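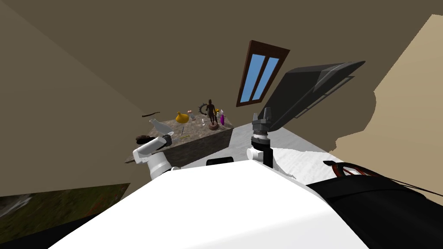
Figure 8. Simulated view from the torso: left gripper at the table, right gripper raised.

4.2 Comparing two grippers in the simulator

This section applies to the Prudia two-arm model. Complete the set-up in 4.1 before starting a trial.

1. Open the trial room and load the table with its mixed objects. Do not remove objects between runs.

2. Assign the first gripper profile to both arms. Profiles are stored under Tools, Grippers, Ravow.

3. Raise the right arm until the fingers point upward and clear the table. Leave it parked for the whole trial.

4. Bring the left arm to the near corner of the table at low speed. Stop when contact is reported.

Note: The view follows the torso. If the torso leans, walls and ceiling will appear tilted. This does not affect the recorded joint values.

5. Select a target object and start the grasp routine. Each run ends after 900 simulation steps.

6. Save the contact log, reset the room and repeat with the second profile. Use the same start value for both; the default is 257.

Caution: Do not close the fingers while they are pressed against the table edge. The contact solver may become unstable — back the arm away first.

Caution: An object that hovers after loading has not been settled. Press Settle and wait for 2 seconds before continuing.

Completed logs should be sent to Anisa Wibisono. Requests for further gripper profiles are handled by Peter Murín.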